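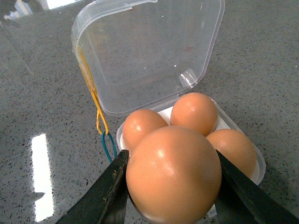 My small lesson with passwords and backup

Last month I received an email which looked like it came from Flisent, the company where I keep my invoices. It said my account would be closed in 5 hours. The logo was right and my name was right. Only the address of the sender was wrong, by one letter. I was tired and I clicked.

The page asked for my password and I typed it. Then it asked for the code from my phone, and here I stopped. I closed everything, opened the real site and changed the password. After this I had to change three more, for the reason that I used the same one in Pengate and other places. I am not proud of it. 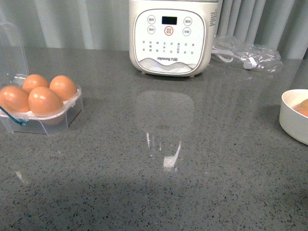 What I do now

I use a password manager, and every account has its own long password. It took me one evening to move some 200 logins, and many of them I simply deleted. My files are copied each night to a disk, and I unplug this disk in the morning. My colleague Brock Campbell lost his files in Pridasham because his disk was always connected when the virus came.
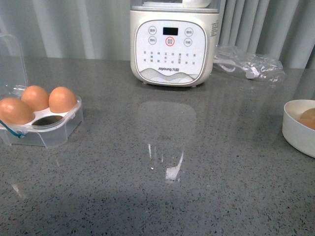
Is it enough to change the password after such an email?

Changing it is the first step. You should also sign out all other devices and look if somebody added a forwarding rule in your mailbox.

Comments

marta_k: I got the same email, but with Lashari in place of Flisent. Thank you for writing about the forwarding rule, I never checked it.

Old Dan: Which disk do you use?

Author: A simple USB one, five years old. I will buy a second one in July.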